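*Speaker notes, Hurngate open evening. Keep the water within reach, and slow down, Akua, you always rush the first page.*

## Welcome

Good evening, everybody, and thank you for coming out. I'm Akua Owusu, and for those who don't know me, I run the small assembly shop at the back of the Vutville industrial park, the one with the blue door that sticks. Ohemaa Ansah asked me months ago whether I'd talk about the Allano kit, and I said yes straight away and then worried about it ever since, so please be kind.

(Pause. Let the people at the back find seats.)

I should say up front that I paid for ours like any other customer. The Allano people know I'm giving this talk and they haven't seen my notes. Some of what I say they'll like and some of it they'll probably ring me about on Monday.

## What we bought

The Allano is a two-arm bench kit. You get the pair of arms, a gripper for each, the control box, the teaching software and a year of phone support. You bring your own table. Our price was $2797 a month on a lease, with training included, and we signed for 27 months because that was the shortest term they'd offer a shop our size. I did try for shorter! Cecilia Sowah, who keeps our books and who is sitting right there pretending to look at her phone, made me read every page of that lease twice before I was allowed near a pen.

(Wave at Cecilia.)

Our work is mostly small housings and trays. Somebody has to pick up a part, turn it the right way round, bring it to another part and set it down nicely, and then do the same thing again until lunch. My crew is good at it and they were thoroughly sick of it. That's the job I wanted the kit for, and it's the only job I'm going to judge it on tonight.

## Setting up

The crates came in August, in the worst of the heat, with the loading door open and everybody in shorts. The printed guide says one day to set up. It took us 3, and I don't think we're slow people. Most of the extra time went on the cables. The guide shows them running in a tidy line, and then you move an arm and find out the line needs a good deal more slack than you gave it. Leave a generous loop at every joint. If you remember one practical thing from this talk, let it be that, and tell your installer I said so.

The teaching itself I liked very much. You guide the arms through the motion, the software remembers it, and then you go back and smooth out the places where your hand wandered. Ayuba Amissah learned it in an afternoon. He'd never touched anything of the kind before (he came to us from a bakery, and he says piping icing is harder). Marichka Hrytsenko took a bit longer, mostly on account of being more particular, and I have to admit her routines are the ones we still use.

(Ask here: who has taught a motion by hand before? Wait for hands. Don't rush on.)

## At the bench

Now for the slide. It's a close job with small black pieces, so dim the lights if somebody can find the switch.

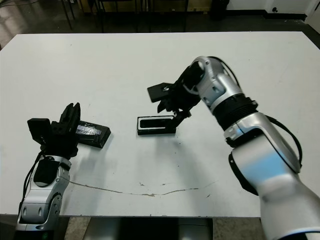 **Do you have to program each arm separately?**

You can teach both arms in one routine, and the software keeps them in step, though you can also split a routine later and edit one arm by itself.

That's the question I get most often, so I've written it into the notes to save us all some time. I'd add that splitting routines is where we made most of our early mistakes. You change one side, you feel pleased with yourself, and you forget that the other side was counting on the old timing. Save a copy first. Marichka puts the name of the part in the file name along with her initials, and we've all copied her since.

Let me say a little about dark parts while the slide is up. Matte black plastic is fine for us under ordinary shop lights. Anything shiny takes more patience. With clear tape, or film, or a glossy label, the glare can change as the part moves, and the camera package we leased with the kit gets fussy about it. We spent a good week fiddling with lamps. In the end we turned one lamp toward the wall and left it there, and things settled down.

You'll want to think about your table too. A pale top has been a help to us with dark parts. It does show every scuff, and I've made my peace with that.

## Where I'd mark it down

(Be fair. Be specific. Don't apologize.)

The fingers that come with the grippers are good for blocky things and not so good for thin ones. We ended up ordering a second style from Appiah, and they took longer to arrive than I'd have liked. Allano could offer a thin set in the box and I've told them so.

The software updates come whenever they come. One landed in the middle of a rush order and moved the save button, of all things, to the other side of the screen. Ask your rep to turn off automatic updates on the day you set up. It's a setting, it's just buried.

Phone support has been lovely when you get a person. Before you get a person there's a menu, and I know that menu by heart now. I could sing you the hold music.

And the noise is fine. People always ask, and I'd forgotten to put it anywhere else. You can have the radio on.

## Would I sign again?

I would, for this kind of work, and I'd push harder on the lease term. We now run the tray job on the Allano for most of the morning, with one person nearby who's also doing inspection. Everyone who was on that bench still works for me, and they've moved over to the wiring side, where we were always short.

If your parts change every few days, I'd ask for a trial before you commit to anything. Each new part needs its own bit of teaching and its own bit of fussing, and that adds up when you're doing it over and over. If you've got one or two steady jobs that everybody groans about, have a serious look.

(Check the time. If it's past eight, skip straight to questions.)

## Questions

Ohemaa has the microphone, so please wait for her to reach you. Ayuba is happy to talk about the teaching side, and Marichka will take anything about fingers and fixtures. Lease questions go to Cecilia, who has brought the paperwork in her bag. There's coffee by the door, and the lemon cake is Ayuba's.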